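Teaching by doing at Osesell

October 12, 2020

The training lead at Osesell starts talking before we have sat down. "You can write code for a month to pick up a sock," she says, "or you can just pick up the sock!"

Her team shows robots small household jobs by hand, and she clearly loves it. Their first job, for Clesa in July, was folding napkins, and it took 219 tries before she was happy. "I was grinning like a child. The arm folded one by itself and I rang my mum."

Remote control came first, with a pair of joysticks. She still uses them for heavy lifting, but for fiddly work she wants real hands. "Fingers know things. You try explaining a pinch!" 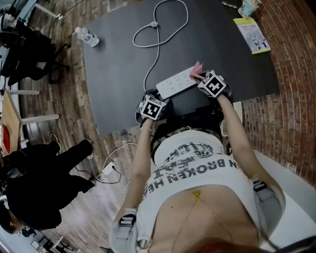
Tabletop tidying is the job she is keenest on now. Each take is short, and the team has 2144 of them saved. The patterned cubes strapped to both wrists give the software something to follow, she says, right down to a hand pinching a scrap of something pink beside a power strip. "Small, light things are the best test. I could watch them all day."

Next on her list is cable coiling, with 40 takes planned for the first morning.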